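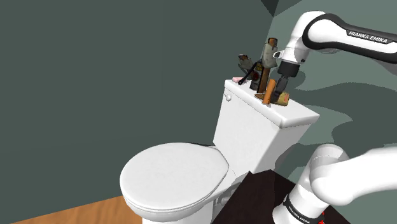

Nedgate Robotics Lab: Young Readers' Pages

Home | Projects | For Schools | Young Readers | Contact

Mon 11 November
By Pornthip Kaewkla

How we test a robot's grip inside a computer

A robot arm needs something at the end of it to pick things up. This part is called a gripper. The one on our test arm is a parallel gripper. It has two fingers that stay side by side and slide together or apart in straight lines. It has no thumb and no palm.

We want to know which objects a gripper like this can pick up, and which it cannot. Testing on a real arm is slow, so we begin with a simulation. A simulation is a model of a place that a computer draws and works out using rules. The rules cover weight, how slippery things are, and what happens when two things touch. The toilet and the robot are both made of numbers.

Why a toilet? The top of the tank is a narrow shelf. Objects on it stand close together, and an arm that pushes too far sideways can knock one off. A person tidying a bathroom has the same problem.

The objects are different shapes on purpose. A bar of soap is flat and low, so the fingers must come down close to the shelf before they close. A bottle is tall and narrow. It is easy to reach but can tip over if it is touched near the top. A cup can be held by its sides, or by its rim with one finger inside and one outside. Cloth is hard for a simulation because it bends, and the computer has to work out the position of many small parts of it.

Each test is called a trial. In one trial the arm starts from above, moves down, closes its fingers and lifts. The trial counts as a pass if the object is still in the gripper 6 seconds later. If another object falls off the tank, the trial is a fail, even when the right object was lifted.

We are comparing two controllers. A controller is the program that tells the arm how to move. The first is called Oson. It plans the whole path before the arm moves at all. The second is called Rovum. It makes a short plan, moves a little, checks where everything is, and plans again.

So far we have run 269 trials. On tall objects the two controllers had nearly the same score. On low objects Rovum did better, with 70 per cent passes. Oson lost most of its points by touching a neighbouring object on the way down.

A pass in the simulation does not mean a pass in a real bathroom. Real soap can be wetter than our rules say. Prapai Chareonsuk will repeat 28 of the trials on a real arm in April, using the same order of objects.

Words to know
Gripper: the part of a robot that holds things.
Controller: the program that decides how the arm moves.
Trial: one test, from start to finish.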